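Speaker notes — Filling the Nandell block
Genalyn Espiritu, downtown merchants' breakfast

Start when the coffee line clears. Say hello to the back tables, they never get a hello.

Opening

Good morning! I've been waiting all winter to give this talk, because for once I get to stand up here and talk about doors opening. When I took over the storefront program, the Nandell block had 17 empty spaces. As of this September it has 7. (Pause. Let them clap if they want to. They should, half of them did the work.)

I want to talk about how those ten got filled, what we got wrong, and what I'd love this room to help with next.

The old hardware store

Everybody knows the corner of Vadham Street. That building sat dark for so long that people gave directions by it. The owner wanted one tenant for the whole floor and kept getting calls from folks who needed a quarter of it. We asked him to try splitting it, and Kaczorowski Bakery took the front corner on a short lease with a spring move-in. They signed the longer lease before the first one was half over!

Mention the side entrance. The second tenant back there, the shoe repair, would not have come without its own door.
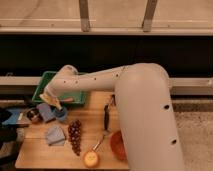

Short leases are the part I get the most questions about, so slow down through this section. A landlord hears "six months" and thinks of cleaning, repainting and another round of showings. A new shop owner hears "five years" and thinks about losing the house. Six months with a set price for staying on gives both of them something to hold. And please, think small when you fit out a space for somebody like that. One light wood table and a little blue cup on it, and you can already picture a coffee counter. Two of our newer tenants opened with less furniture than I have in my kitchen, and they added shelves as the money came in.

(If someone asks about deposits: one month, held by the landlord, same as any other lease on the block. Don't get pulled into the insurance question, offer to talk after.)

What foot traffic told us

We counted people at the Vadham Street crossing on two Saturday-type days — busy ones, good weather. Before the bakery opened, 101 people walked past between nine and noon. Afterward, same hours, 814. I checked that sheet three times. The farmers market had moved one street closer by then, so the bakery can't take all the credit, and I'll say so before somebody else does. But I stood on that corner and I saw the paper bags going by!

The stores that were already there felt it too. The card shop now opens an hour earlier. The barber put a bench out front and it's full most mornings.

Fletach and the sign problem

Be fair here. Fletach Home Goods wanted to come in, had the stock, had the staff, and we lost four months over a sign. The awning rules said one thing and the permit desk said another. Each side was reading a different version of the same page. We have one version now, two sheets long, and it's on the table by the door. Take a few. Give them to your landlord.

Fletach opens next month, in the old shoe store, with a proper awning. Go in and say hi.

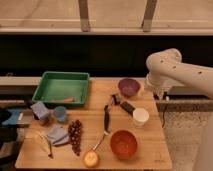
What I'm asking for

Tell me when you hear somebody is thinking about a shop. I don't need a business plan, just a name and a phone number.

If you own a building with a dark window, call me before you list it. Sometimes I know a person.

Questions, then wrap by 8:30. Thank the bakery for the rolls.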